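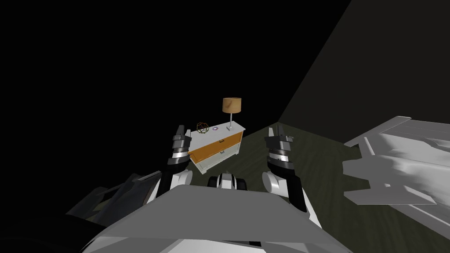 Last changed: February, after the Cornville run-through

Okay, hello, hi everybody. (Wait for the chairs to stop scraping. Have some water.)

I'm going to talk about my grandmother's recipe cards, and what I learned when I tried to cook my way through the box. There are 72 cards in it and I have made most of them, some of them twice, one of them so many times my kids asked me to stop.

Start with the plum cake card. Read it out loud, slowly, because people always laugh: "Butter, sugar, flour enough. Plums. Bake till done." Flour enough! Enough for what? I called my aunt and she said, well, enough so it looks right. Thanks, Aunt.

So my first point is that these cards were never written for strangers. Grandma wrote them for herself, and she already knew how to make the cake. The card was there so she wouldn't forget the plums.

(Pass the plum card around now, in its sleeve. Get it back!)

Next, the oven problem. A bunch of the cards say "slow oven" or "quick oven" and that's it. I keep my slow oven at 300 and I've been happy with it, but my cousin swears by less and we've had words over it at Thanksgiving. If anyone here has a strong opinion, please save it for the cookies afterward.

Then tell the Chaimongkol story. Short version: the Chaimongkols lived next door to her, and 5 of the cards are in Mrs. Chaimongkol's handwriting, with little notes going back and forth in the margins. "Less sugar." "No, MORE." I love these two so much. The coconut custard is the best thing in the whole box and it isn't even ours. 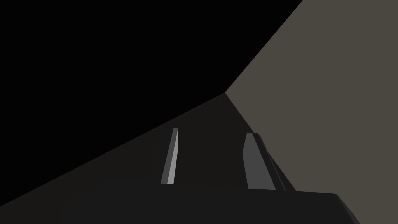
Slide 3

Kuo-hua Hung asked me at the run-through how I copied the cards without wrecking them. Good question, so it gets its own spot. I laid each one flat by the kitchen window in the morning, no flash, and copied both sides, even when the back looked blank. Do the backs! One had a phone number for a place called Gravthorpe Dairy and a list of who was bringing what to a potluck.

After that I typed them up exactly as written, misspellings and all, and put my own guesses underneath in a different color. Please keep the guesses separate. I mixed mine in at first and it took me about a month to untangle which "teaspoon" was hers and which was me.

(If time is short, skip the bit on gelatin salads. If there's lots of time, do NOT do the whole bit on gelatin salads.)

Finish with the blank card at the back of the box. It just says "Rotero soup, ask Helen." We don't know who Helen was. If your family knew a Helen who made soup, come find me by the coffee.

Questions, then cookies.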